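Home Datasets Docs Forum About

Search this site Search Go

July, by Mihăilă

# Stesdale Household Storage Survey

README for the survey tables. Each row is one container in one home, with what it was used for and how often it was emptied. The homes are in two towns, Turkotstead and Sillton.

## Contents

The main table, containers.csv, has 1,121 rows. After removing double entries and rows with no stated use, 957 are left in containers_clean.csv. Use the clean file unless you want to check our edits.

Columns:

- home_id: a number, not linked to any address
- room: kitchen, hall, desk, bath, garage or other
- material: plastic, metal, card, cloth, wood
- handles: cut-out, attached or none
- use: free text, lightly corrected for spelling
- emptied: weekly, monthly, yearly, never

Open plastic bins with cut-out handles are coded "cut-out" even if only one side has a hole. 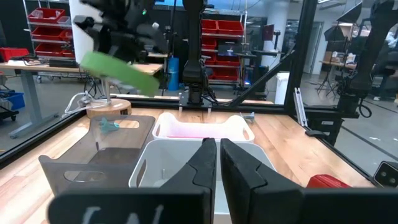 ## How it was collected

People filled in a paper form at home and mailed it back. The form took 10 minutes in our trial. Sillton got a second mailing after the first one went out with the wrong return address. Those rows have mailing = 2.

Answers were typed in by hand. Where the writing could not be read, the cell says "unclear". Please don't treat that as missing, it is a separate code.

## Known problems

Desk containers are undercounted. Many people listed the bin and left out whatever was lying next to it, such as a stapler, so the loose_items column is thin for that room.

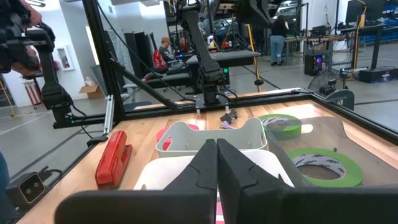

Can I join the two towns into one table?

They already share one file. Filter on the town column if you want them apart, and keep in mind that Sillton homes list more garage items.

## Versions

The current version is 4. Version 3 had the yearly and never codes swapped for the bath rows, so drop it if you still have a copy.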